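Cetmont Trail Notes
A small pile of text about walking in canyon country

README

Hi! I'm Afiq Tarigan and this is the text collection I've been building out of my own hiking notebooks, plus the notebooks of a few friends who were nice enough to hand theirs over. It started as a way to stop losing the things. I had notes in glove boxes, notes in coat pockets, notes on the back of a gas receipt that I'm pretty sure went through the wash twice. Now it's all typed up and sitting in one folder, and a couple of people asked if they could use it, so I figured I'd better write down what's in there.

What you get

There are 3,265 notes in the main file. A note can be one line ("wind all night, no sleep, coffee good") or it can go on for pages if I was stuck in the tent. They run up to 700 words, which is where I split the really long ones, and if a note was split you'll see the same trip code on both halves with a or b on the end.

The notes come from 17 notebooks. Nine are mine and the rest belong to friends. Every notebook has a short code, and the codes are listed in notebooks.txt along with the kind of person who wrote it (day hiker, backpacker, somebody who mostly came along for the snacks). I kept real names out of it, except mine.

Each line in notes.csv has these columns:

note_id: a plain number, no meaning to it
notebook: the short code
trip: the trip code, blank if I couldn't work it out
area: one of four, see below
season: spring, summer, fall, winter or unknown
text: the note itself

About the areas

I sorted everything into four areas, and these are my own names for them, so please don't go hunting for them on an official map! Cetmont is the biggest one, all the high country and the canyons that drain off the east side. Loduneck is the long narrow stretch to the south where the road gets bad. Patrício is named after the old ranch gate you go through to get in, and I've kept the accent on the i because the gate has it. Vornellow is the wet one (well, wet for out there) with the springs and the cottonwoods and a truly impressive number of mosquitoes in August.

If a trip crossed from one area to another, I went with wherever they slept the first night. It isn't a perfect rule. There's a whole run of Loduneck notes where the writer is clearly standing in Cetmont and complaining about it.

How I typed it up

By hand, mostly on Tuesday evenings, with the notebook propped up against the toaster. I tried scanning a few pages first and letting software read them, but my handwriting beat it fair and square. One page came back with the word "sandwich" where I'd written "sandstone," eleven lines running, and after that I just did it myself.

I left spelling mistakes in. If somebody wrote "arroyo" three different ways in one afternoon, you'll find all three. I did fix places where I couldn't tell what the word was and the writer could, so a few notes got cleaned up over the phone. Anything neither of us could read is marked [??]. Little sketches in the margins are marked [sketch] with no attempt to say what they show.
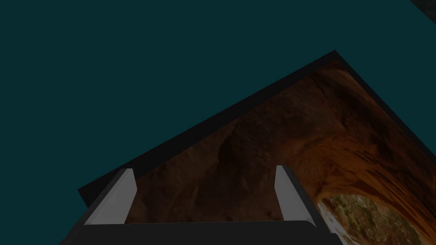 Numbers were a headache. People write distances in miles, in hours, in "two podcasts," and I've kept every one of them just as it was on the page. Same with temperatures and elevations. If you want a clean number column you'll have to make one, and if you do, please send it to me, I'd love to have it.

Times of day are also as written. One friend uses a 24-hour clock and another only ever says "early" or "not early," so good luck with that.

What's good in here

The weather notes are my favorite part. People who'd never write a full sentence about a sunset will write half a page about a cloud they don't trust. There's also a lot about water: where it was, where it was supposed to be, what it tasted like. And food, so much food. I think the tortilla comes up more often than any animal except the raven.

If you're into how people talk about rock, the Cetmont notes are the place to look. You get red, rust, brick, ham-colored (same writer every time), and a long back-and-forth between two notebooks from the same trip over what counts as an arch and what's a hole with ambitions.

What's not so good

Winter is thin. We're mostly fair-weather people. Summer in Loduneck is thin too, for what I hope are obvious reasons if you've ever been there in a car with no working AC.

Most of the writers know each other, so the same jokes and nicknames keep turning up. "The Senator" is a juniper. "Doing a Gary" means leaving your tent poles at home, and there is no Gary, the name was on a thrift store mug. I thought about adding a glossary and got as far as the letter D, and that's in glossary_partial.txt if you want it.

Please don't use any of this to plan a route. Springs dry up, roads wash out, and some of these notebooks are older than my truck. A few notes give directions that I know are wrong, and I left them in on purpose as part of the record. Check with a ranger station before you go anywhere.

Things I took out

Phone numbers, license plates, one gate code, and the spots of a few places that can't handle a crowd. Those say [place removed]. I also pulled two notes that were really letters and had no business being in here.

The small file

There's a sample called notes_small.csv with 1,000 notes if you just want to poke around. It's a random pick, so it leans toward Cetmont like everything else does. Same columns, same quirks.

Opening the files

Everything's plain text in UTF-8. If the accent in Patrício turns into something weird, your spreadsheet program has guessed wrong, and you'll need to import the file and choose UTF-8 yourself instead of double-clicking it. Commas inside notes are fine, the text column is in quotes. Line breaks inside a note are kept as a single slash with a space on either side, and yes, a few people also used slashes when they wrote, sorry.

Using it

Go ahead and use it for teaching, for research, for a quilt, whatever you like. I'd ask that you mention Cetmont Trail Notes somewhere, and that you don't try to work out who the other writers are. If one of them changes their mind I'll pull their notebook and update the count at the top.

Still to do

Finish the glossary (E onward)
Fill in missing trip codes for notebook LK2
Type up the green notebook once I find it again
Sort out the two trips that both got called PT04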